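Skemgate Breakaway Pole Collar
For utility, sign and light poles at the side of the road

Cars hit poles. They hit them in rain, in fog, and on clear dry afternoons on roads as straight as a ruler. The Breakaway Pole Collar won't improve anyone's driving, but it does help keep the pole's cables out of the road once the driving has gone wrong.
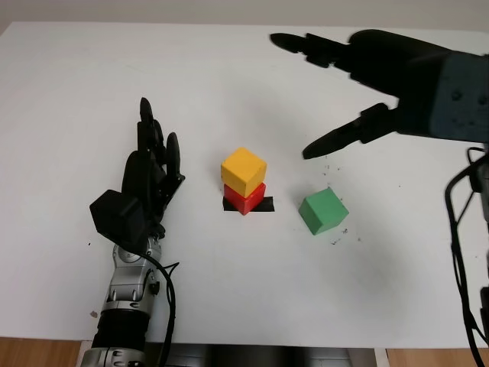
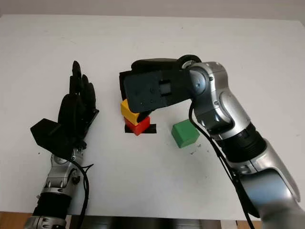
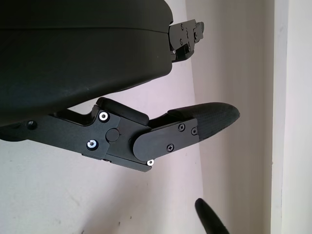

The road foreman in Solgate, asked how the first winter went, wrote back that the town lost two poles on the river road and didn't have to close the road for either one, and that he would still like the bolts to come in a color you can find in snow.

We have passed the bolt remark along. The bolts are still gray.

What it does
The collar clamps around the pole at bumper height and gives way at a set load, so the lower section swings clear while the upper section hangs from its own line tether. The cables sag. Sagging cables are a nuisance, and your crew will complain about them, but a patrol car can usually get by underneath.

What you get
Two half collars, 13 bolts (12 for the job, one for the ditch), a tether kit and a reflective band. The instructions are printed on a card that survives being sat on. Each set weighs 60 pounds, so bring a friend or a truck with a lift gate.

Price
$229 per set. The Gautier tether upgrade is extra and worth it on curves. Replacement bolts are sold by the bag under the Grakico name and fit nothing else we make.

After a crash
Don't reuse a collar that has been hit, even if it looks fine. Drivers say they feel fine too. Photograph the serial plate before the tow truck arrives, since insurers like to see it and tow trucks like to park on it.

Orders placed before noon ship the same day. Orders for February delivery should go in early, as every county remembers its poles at the first ice.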